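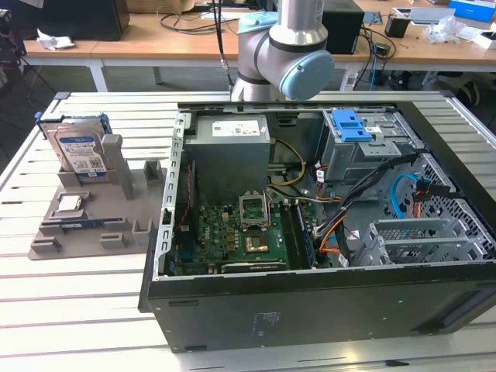 An open desktop tower on the bench, side panel off and the processor socket empty.

The Second Life of the Family Computer

There is a sound I have come to love, and it is the small click a memory module makes when it seats properly in its slot. I heard it first at a folding table in the back of Kindero, a repair shop wedged between a dry cleaner and a place that sells aquarium fish, and I have been chasing it ever since. I went in to ask if a nine-year-old desktop was worth saving. I came out three hours later with a screwdriver set, a paper bag of spare screws and a brand new hobby.

That was last July. Since then I've visited repair shops, swap nights and one very crowded garage, and I can report that fixing up old desktop computers is having a wonderful time of it. People are pulling towers out of closets and from under basement stairs. They're bringing them to libraries and church halls. They argue (cheerfully, for the most part) over thermal paste. And a lot of machines that were headed for the dump are back on desks, running spreadsheets and homework and card games.

The appeal is easy to feel once you open one up. A phone is sealed shut and a thin laptop is nearly as bad, but an old tower was built by people who expected you to go inside. The parts are big enough to hold. The plugs mostly fit only one way. If you have ever put together a bookshelf from a flat box, you have the patience for this, and maybe more than you need.

At Kindero they like beginners to start with the cleaning. You take the machine outside, open the side and blow out years of dust with short bursts of canned air, holding the fan blades still with a finger. It's a filthy job and I adore it. I've seen dust come out of a case in one solid gray sheet, like felt. One woman at my first session found a puzzle piece in hers, a bit of blue sky with a corner of barn roof, and went home to tell her mother.

Then comes the question of what to change. The shop's advice was the same for nearly everyone who walked in, and it has held up for me on every machine since: put in a solid state drive first, add memory second, and leave the rest alone until you've lived with it for a while. My own desktop used to take so long to start that I would go and make toast. With a new drive and a second stick of memory, I have to eat my toast afterward.

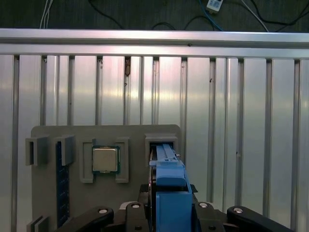 The cost is a big part of the fun, too. I kept every receipt for that first rebuild, and the total was 338 dollars, which I admit is on the high side. I bought a nicer monitor than I needed and I regret nothing. Leave the monitor out and the job would have been quite cheap. Plenty of people I met had spent less than the price of a good dinner, mostly by trading. A swap night is a fine place to trade. You bring the cables and drives you don't want, lay them on a table and walk around looking at what everyone else doesn't want. I have gone home from one of these with an optical drive, a keyboard from the nineties and half a lemon cake.

The biggest swap I know is Zondance, which takes over a roller rink twice a year. The last one drew more than 600 people, and I think I talked to half of them. There were tables of fans sorted by size. There was a bin marked FREE, MYSTERY with a line to get at it. A teenager spent a good part of the afternoon teaching strangers how to read the labels on memory sticks, and she did it so well that people kept bringing their friends over. I bought a beige case there, purely on looks, and carried it around the rink like a baby.

What I had not expected was how much of the talk would be about the people who used these machines before. A desktop picks up a family's history in a way I'm not sure a phone does. There are stickers on the side. There are school reports on the drive, and recipes, and a folder called "taxes old old." I met a man rebuilding the computer his late brother had built, keeping as many of the first parts as he could. He had replaced the power supply and one fan, and he'd put the old fan in a drawer. 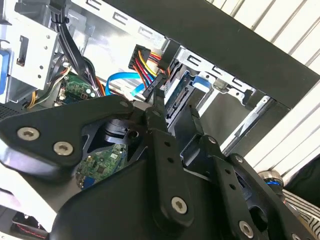 If you want to try it, begin with a machine you would not cry over. Unplug it at the wall and hold the power button down for a few seconds. Touch bare metal on the case before you touch anything else, and keep off the carpet. Take a photo before you pull any cable, then take another one from the other side, since the first will turn out to be mostly your thumb. Put screws in an egg carton, one cup for each step. Never open the power supply itself. It can hold a charge even when it's unplugged, and a replacement is not expensive.

Give yourself time as well. My first drive swap was meant to take 20 minutes and used up most of an evening, a good chunk of which I spent under the table with a flashlight, hunting for one screw. The second went much faster. By the fifth I was the one holding the flashlight for somebody else, and I can't tell you how pleased I was about that.

Processors are where I slow right down. The socket on many boards has a little metal lever and a frame that lifts, and under it are rows of contacts so fine that they look like cloth. You lower the chip in straight, with the marked corner where it belongs, and you do not push. I held my breath for the whole thing. The friend beside me held hers as well, and then the machine started on the first try and we made enough noise to bring someone in from the next room.

Where do the finished computers go? Some go right back home. Others are passed along through groups like Moodley, which matches rebuilt desktops with families who have asked for one and sends a person over to help set them up. I rode along on one of those visits. The kids had cleared a corner of the kitchen counter before we got there and had already agreed on whose turn came first, though the agreement didn't last. We left them picking out a wallpaper. They had it down to a tiger or a different tiger.

My next project is the beige case. I'd like to put a newer board inside it and keep the clunky old power button working, and I've been told by 5 separate people that the button will be the hard part. I can't wait. It's sitting on my kitchen table right now with its cover off, and dinner has moved to the couch.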